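The Great Basket Question, Reopened

Readers who have been with us since June will remember the shelf audit, in which the Mestholm toy library set out to discover what was in its 200 lending sets and discovered mainly that the lids did not match the tubs. The lids have been dealt with. Bhupendra Tyagi took them home in his station wagon and we have agreed not to ask.

That left the containers themselves. The old plastic tubs were bought when the library opened, and the years have turned them the colour of weak tea. They crack at the corners, usually on the way to the car, and a set of building blocks let loose in the Skiltine Road car park is a set you will be meeting again under your tyres for some time. Five of them went in the last borrowing period alone.

Neelam Bhardwaj has been arguing for baskets since before I joined. Her case is that a basket can be dropped, sat on, used as a boat and worn as a hat, and will still hold blocks at the end of it. The case against, put at some length at the last meeting, was splinters, cleaning, cost, and the general feeling that wicker belongs to people who own a conservatory. We voted to try six. Nobody was thrilled, so it was probably a fair result.

The trial baskets are the rectangular sort, honey-coloured, with a thick braided rim and an open weave across the bottom. The rim is the selling point. Small people grab things by the edge and drag them, and a rim you can get a whole fist around will put up with a good deal of that. The open bottom caused more discussion than I would have thought a bottom could. Sand falls out, which is excellent. So do the pegs from the Ogura pegboard, which is less so, and the pegboard has accordingly gone back into a tub with a lid that very nearly fits.

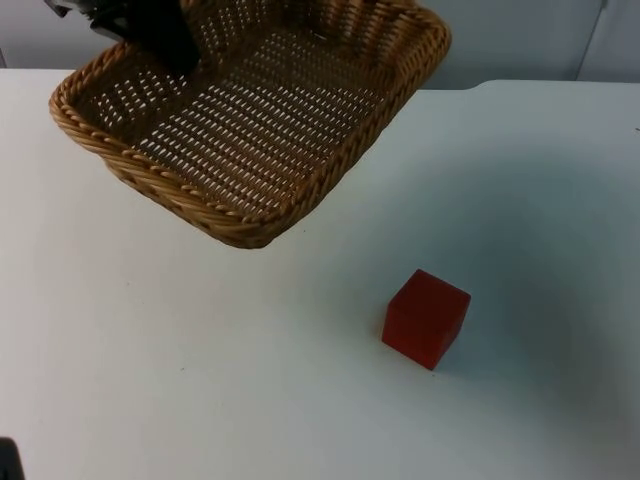 Page last changed: February 2020

Blocks are where the baskets do best. A chunky red cube has no hope of getting through the gaps in the weave, and the whole lot can be tipped out on a table in one go, with the noise that this involves. Parents of light sleepers may wish to tip onto a towel.

Cleaning has been the real test. The tubs could be hosed down on the back step and left to sulk in the sun. Wicker wants a dry brush first, then a damp cloth, then a spell somewhere airy, and it objects to being hurried. Neelam does hers with an old nailbrush and says it takes no time. I did one with a paintbrush and it took most of a radio play. Raisins get into the sides, where the strands cross on the diagonal, and they do not come out so much as retire there. If your basket goes home clean, we would be very grateful to see it come back in something like the same state - we are not after perfection, just fewer raisins.

A few practical matters for anyone borrowing a basket set. The contents card is now tied to the rim with string and should stay there. It replaces the sticker, which would not stick, and the laminated sheet, which was chewed. Please check the pieces against the card before you come in, as counting blocks at the desk with 17 people behind you is good for no one's character. If something is missing, say so and we will write it on the card. There is no fine. There is a look, but it is brief and Bhupendra has promised to work on it.

Please also resist the urge to stack baskets inside each other when full. They will go, with a bit of persuasion, and then they will not come apart, and we will have to find two adults and a doorframe.

The Prinari train set stays in its own crate and is not part of the trial. Several of you have asked. The bridge alone is longer than any basket we could find, and the last person who tried to fit it in diagonally has asked me to leave his name out of this.

Comments on the baskets can go in the exercise book at the desk. Comments on the tubs are no longer being taken, though if you would like one for the garden they are stacked by the back door, free, most of them with a lid of some description.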